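Chapter 6
Showing Instead of Telling

By the end of this chapter you should be able to:
explain the difference between kinesthetic teaching and teleoperation
decide when a demonstration is worth keeping
name two ways an operator's habits end up in the robot
set up a small demonstration session in a simulator

6.1 A short history of giving up

Sooner or later, everyone who programs a robot arm tries to write down how to pick up a cup. The first page goes well. You approach from above, open the fingers, lower, close. Then the cup is on its side, and you add a paragraph. Then it is on its side with the rim facing away, and you add another. The cup code at Tevholm, a firm you will meet often in this book, reached 3724 lines before anyone asked whether a person with a controller might simply show the arm what to do.

There are two common ways of showing. In kinesthetic teaching, you take hold of the arm and push it through the motion while it records its own joints. In teleoperation, you stay out of the way and steer from a distance, with a handheld controller, a smaller copy of the arm, or (for the patient) a keyboard. A simulated arm has nothing to take hold of, so in simulation you steer.

The exercises here use the Puvbridge tabletop, which was built for remote control and has the decorating budget of a parking garage. The operator works from a view looking down past the two fingers. A typical layout puts a baseball, a brick with three holes in it, a toy car and two cups on plain gray, with room to move between them.

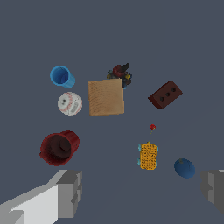 What does the robot learn from in a demonstration? It learns from pairs: what its sensors reported at each moment, and what the operator told the arm to do at that same moment.

Everything the operator was thinking is left out of that record. If you paused because you were lining up the fingers, the log says you paused. If you paused because you were reaching for your coffee, the log says the same thing. A learner trained on enough coffee will stop politely above every cup it meets.

6.2 Good demonstrations and the other kind

Beginners tend to think a good demonstration is a smooth one. Smoothness helps, but a set of 40 flawless runs from the same starting position teaches the arm very little about being anywhere else. Start some runs too far left. Come in too high and correct. The corrections are worth having — they show the way back to a sensible path.

Crowding matters too. Objects with clear space on all sides forgive a sloppy approach. Objects heaped together make you choose an order, and two operators will often choose differently. In the Puvbridge scenes, the trouble usually starts with the pom-poms. 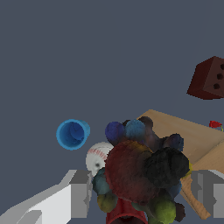
An operator who always clears a pile from the left and one who always goes for the biggest item first can both be right. Mix their logs carelessly, though, and a simple learner may average the two, sending the fingers to a spot neither of them would have picked. Section 6.4 covers learners that can keep two strategies apart. Until then, write down a rule for the order and make everyone follow it, yourself included.

Key terms: kinesthetic teaching, teleoperation, demonstration, correction, operator habit

Before you go on

Log in to the simulator and record ten runs of a single pick, changing the start position each time. Play them back at half speed and mark every pause. Keep the runs you are ashamed of in a separate folder. You will need them in Section 6.3.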